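Puvisham Textile Sorting Hall, Open Sunday

The sorting hall at Puvisham opens to visitors once a year, in May. I went with Kęstutis Jõgi, who buys secondhand household linen for a small shop in Viltley and wanted to see how the upstream grading is done before he signs up for another season of mixed bales. Admission was free. Doors opened at 10 a.m., and the guided round took a little over an hour.

The building is a single-story former dairy with a concrete floor and a loading door at each end. Material comes in on the north side in wire cages and leaves on the south side baled or boxed. The hall ran 326 cages through last year, according to the board by the entrance. Clothing makes up most of the weight. Household textiles (sheets, towels, table linen, throws, curtains) are pulled out at the first table and handled on a separate line, and that line was the part we had come for.

Each cage is weighed on a floor scale and tagged with a four-digit number. The one in use during our visit was 2293. The tag stays with the load until the grading is finished, so a complaint from a buyer can be traced back to the cage and the date it was opened. Kęstutis asked how often that happens. The answer was a few times a year, usually for odor.

Grading has four levels. Grade 1 is resale as is. Grade 2 is resale after laundering or a minor repair. Grade 3 goes to wiping cloths, and Grade 4 goes to fiber recovery. Pieces are sorted by hand on fabric-covered tables. The cover gives some grip, which keeps a light cloth from sliding while it is being straightened, and it is changed when it gets linty.
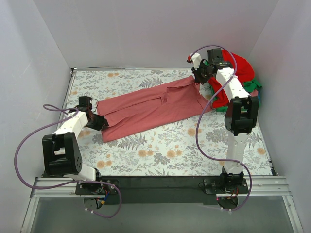
Straightening takes more time than I had expected. A piece that comes out of a cage is usually twisted and doubled over on itself, and no grade can be given until the layers have been separated and the edges found. The recommended order is to locate one straight edge, follow it to a corner, and open the cloth away from that corner. Pulling at the middle tends to tighten the folds. Large pieces are opened in halves, with the checked half folded under.

After that the inspection is quick. Hems are checked first, then the center, where table linen collects most of its stains, then the corners for pulled threads. Color is judged against a gray card under a daylight tube. Faded reds and pinks are the hardest to place, as even fading is accepted in Grade 1 and patchy fading drops a piece to Grade 3.

Folding is done to a fixed width using a flat template called a Mets board, after the man who cut the first one. Folded stock goes on shelves by type and size. The software for tags and weights is called Trasa and runs on an old desktop near the scale. It prints labels slowly, and on our round it stopped once and had to be restarted.

Two practical notes for trade visitors. Grade 1 household linen is sold by the box, with a minimum order of 21 boxes, which is high for a small shop. Mixed Grade 1 and 2 has a lower minimum but includes items that need washing, so the price per usable piece comes out close to the same. Kęstutis did the arithmetic on the back of the floor plan and decided to stay with mixed bales until the fall.

Parking is on the gravel lot behind the south door. The hall is unheated, and there is no coffee on site. The bus back to Viltley leaves from the main road, a ten-minute walk, and on Sunday the last one goes at 4:40 p.m.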